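In Praise of the Pale Wooden Table
Dewanti Wattimena

I love a pale wooden tabletop, and I'll argue for it with anyone! My aunt bought hers in 1975 and I still want it.
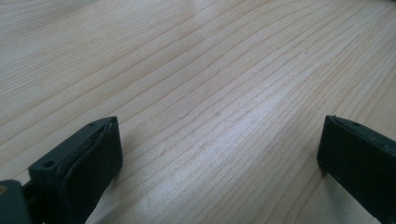

1 min read

Dark tables are handsome, sure, but light wood lets you see the grain (those long, wandering lines!) and it's kind to a gloomy room.

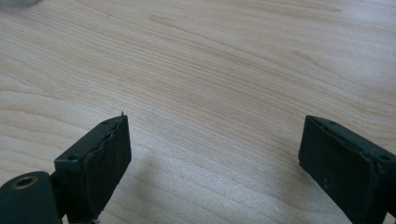
Gerrit Claeys, my neighbor, covers his with a cloth. Such a waste. Let the wood show, and if it picks up a scratch by Wednesday, fine.

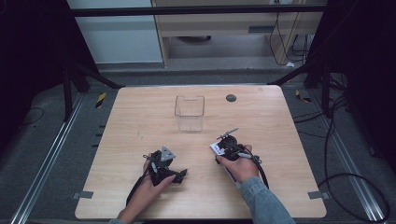
One clear box, tops

My other rule is to keep a single see-through box out and put the rest away. The grain shows right through it, so the table still feels wide open.

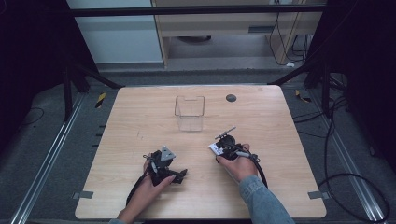

And round the corners, please. I have walked into square ones for 37 years and my hips have had enough.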